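Drellance Resource Store changes how it sorts whiteboard markers

News | Stock and Supplies | 28 October 2022

The Drellance Resource Store has changed the way it checks and sorts returned markers. Pens handed back with classroom and meeting room kits are now tipped out on a wooden table, matched with their caps and put into yellow plastic bins before testing. The old method, in which markers went straight from the kit bag to the shelf, has been dropped.

The change follows a stock check in March, which covered every marker held at the Kaczmarczyk Road building. The check recorded 2,174 markers with white barrels in mixed colours. A separate tray of spare caps was found to hold caps with no matching barrel, and several kits had gone out with the wrong cap on the right pen. Borrowers had reported this more often than any other fault, ahead of dry tips and missing board rubbers.

With a white barrel, the cap is the quickest guide to the ink. If a purple cap is pushed on to a green pen, the mistake is usually noticed only when the pen is first used on a board. It then tends to be repeated, as the cap left over goes on to the next pen to hand.

The new routine has two stages. In the first, the markers are spread on the table and left loose, with barrels and caps apart where they have come back that way. Loose caps are picked out before anything else is moved. Each barrel without a cap is drawn once across a scrap card to show its colour, then capped. Any cap that does not click home is put aside with the damaged stock.

In the second stage the capped markers go into the bins. These are rectangular and translucent, so that the contents can be checked from the side when they are stacked. The store has bought 55 of them under its existing order with Grotis, which also supplies its shelving labels. Lids were not included. The store said that lids had slowed the work during the trial and that the bins are kept in closed cupboards in any case.

Colours are not separated at this point. An orange and a purple marker may share a bin, as the bin shows only that the pens have been capped and are ready for the writing test. Sorting into sets takes place afterwards, at the packing bench. An earlier version of the routine had one bin per colour on the table, but this took up most of the working area and left little space to spread out the returns.

Each finished set contains 8 markers. Sets are held together with a paper band and stored flat. The store advises borrowers to do the same, in line with the guidance it already prints on the kit sheet. Pens stored upright with the tip at the top may write faintly for a time, and a number of markers reported as dry in the past year wrote normally after a night on their sides.

Pens that fail the writing test are given one further try the next day. If they fail again they are withdrawn, but their caps are kept. Spare caps are held by colour in small tubs at the end of the packing bench. Light blue and teal-green are kept in tubs at opposite ends of the row, as the two were confused several times during the trial under the older ceiling lights. Those lights have since been replaced.

The table used for the first stage was moved from the former reading room. It has a light wood top with a strong grain and was chosen for its size. Ink marks are wiped off with a damp cloth at the end of each session. The store considered covering the top with white paper, but white barrels were harder to pick out against it than against the bare wood, and the paper had to be changed too often.

The routine applies to whiteboard markers only. Highlighters, paint pens and permanent markers are still checked at the returns desk. The Jallum branch, which holds a smaller stock and has no separate packing bench, will continue with the old method until its own cupboards have been refitted. Kits borrowed from one branch may be returned to the other as before, though markers returned to Jallum will be sent on to Drellance for sorting – this may add 2 working days to the time before a kit is shown as available.

Borrowers are asked to return all caps, including cracked ones, and not to tape caps to barrels. Tape leaves a residue that has to be removed by hand. Kits with missing caps will be accepted without charge. Orders already placed are not affected, and the loan period is unchanged.

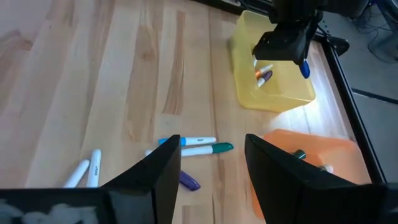 Unmatched caps can also be handed in at the returns desk in either building during normal opening hours, without a kit number. They should be placed in an envelope marked "caps".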